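Why do bowls have glaze on them?
Last updated: 20 Apr 2026
564 shares | 3 comments

Look in your kitchen cupboard. Got a bowl that's shiny, like glass? That shine IS glass, sort of. It's called glaze.

A pottery bowl starts as clay. Soft, squashy, comes out of the ground. Shape it, let it dry, then into a very hot oven called a kiln. Out comes a hard bowl. But plain fired clay often has tiny holes in it, much too small to see. Pour soup in and some of it can soak into the walls. Yuck.

So the potter adds glaze. It looks like runny mud and it's mostly ground up rock and water. Dip the bowl, or brush it on. Back in the kiln. The powder melts, spreads out and cools into a thin glassy skin. Holes covered!
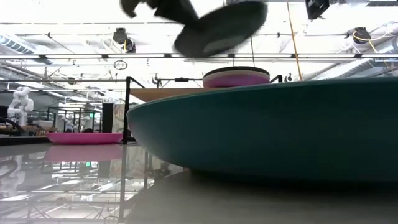 Now colours. These come from metals, which sounds odd but it's true. A bit of copper can give green or blue. Cobalt gives strong blue. Iron makes browns, and sometimes a lovley pale green. The wet glaze might be pink or grey in the bucket and come out totaly different.

Why does the bottom of a pot often feel rough? Feel one and see. Potters wipe the glaze off there. Melted glaze is sticky, and the pot would get stuck to the kiln shelf.

Try it: drip water on an old flowerpot with no glaze. Then on a shiny mug. Which one drinks it up?

Comments (3)

Wian Shezi: did the flowerpot one, it went dark straight away!!

mrs_cairns: My class loved this. More on kilns please.

potterpip: what if you forget to wipe the bottom
Like (357)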